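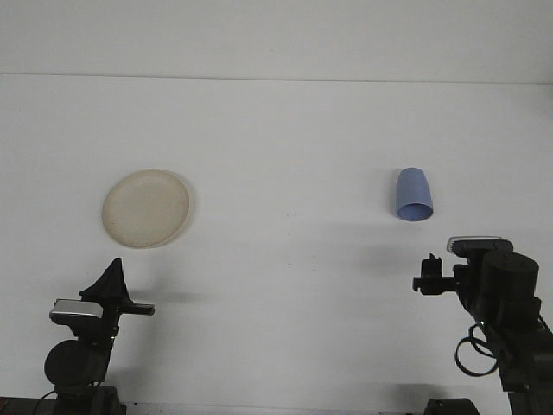 **Figure 1.** Tabletop with a round beige plate and a blue cup.

### 3.2 Construction of the town livability index

Ranking towns by a single score requires a decision on how the component measures are weighted. Published rankings often assign fixed weights without reporting how sensitive the order is to them. We computed scores for 174 towns under 14 weighting schemes, using the same 10 indicators in each case. The indicators cover rent burden, commute time, park access, clinic access and reported sleep, among others listed in the appendix.

Each indicator was rescaled to run from zero to one across the sample. Missing values were filled with the county median. Two towns, Fladura and Plinau, lacked rent data for most of the period and were scored on the remaining indicators only. Commute times refer to weekday travel; Sunday trips were dropped.

Equal weights placed Plinau near the top of the list. Doubling the weight on clinic access moved it to the lower half, while Fladura kept nearly the same position under all schemes. Large shifts of this kind were most common among small towns, where one clinic or one park can change an indicator sharply.

The weighting procedure follows Radonjić, with one change proposed by Thaís Toledo – rent burden is measured after utilities. This change lowered the scores of older towns with high heating costs. It had little effect on the towns at either end of the list. We report the median rank across schemes in Section 4, together with the full range for each town.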